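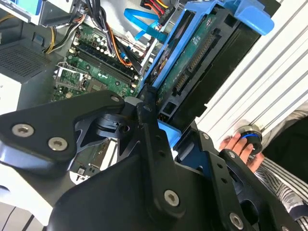 *Last changed: September, 4:40 pm*

Hi Liesbeth,

You asked for a page you could forward to the board without having to translate it first, so I've tried to keep the sound-engineer talk to a minimum. No promises about the part on the second stage.

**Bookings**

We have 22 acts confirmed for the Levdale weekend. Matei is signed for Saturday night (contract came back last week, with a rider I can live with), and Grodo said yes to the late slot in the barn. I'm really happy about Grodo! I've been after them for two seasons and their new set is perfect for a room that size. Still open are the Sunday opener and one afternoon spot on the small stage. I'd like to keep that last one for a local band, and I have a pile of demos to get through before I pick.

The brass group from the original application dropped out – they're touring that month. Their fee has gone back into the artist line and I haven't spent it yet.

**Tickets**

1,266 weekend passes sold as of this morning. The early price ended when we announced Matei, and sales kept going after that, which I had been nervous about. Day tickets aren't on sale yet. Fenna Baert wants to wait until the day-by-day schedule is out and I agree with her, people hate buying a Saturday and then finding their favorite moved to Sunday.

Camping is the slow one. We may have priced it too high. I'd rather talk that through with you than guess.

**Site and stages**

The main field is the same layout as last time, with the entrance moved to the road side. The second stage is where I'm behind. Zusomar quoted us for the roof and the PA together, and the quote was over what we put in the budget. I've asked them to split it so we can see if the PA from the spring shows would do the job. Fenna thinks it will if we hang it lower. I think she's probably right, but I want to hear it outdoors first.

The noise permit is in. Music has to stop at 11 outside, the barn can go later.

**Workshops**

This is the piece your grant pays for directly, so a bit more detail. We're running 5 workshops with 40 places in total, all free. Songwriting and beat-making filled up first. The live sound one still has room, and I'm going to the high school next week to talk it up. Two of the teachers will also play over the weekend, so their travel is only charged once (see the budget sheet, travel tab).

**What I need from you**

- A yes or no on moving the brass group's fee to the second stage
- The current version of your logo, ours is blurry on the poster
- How many guest passes you want

Next update when the schedule's locked. Call me if the board has questions, I'm usually at my desk after lunch.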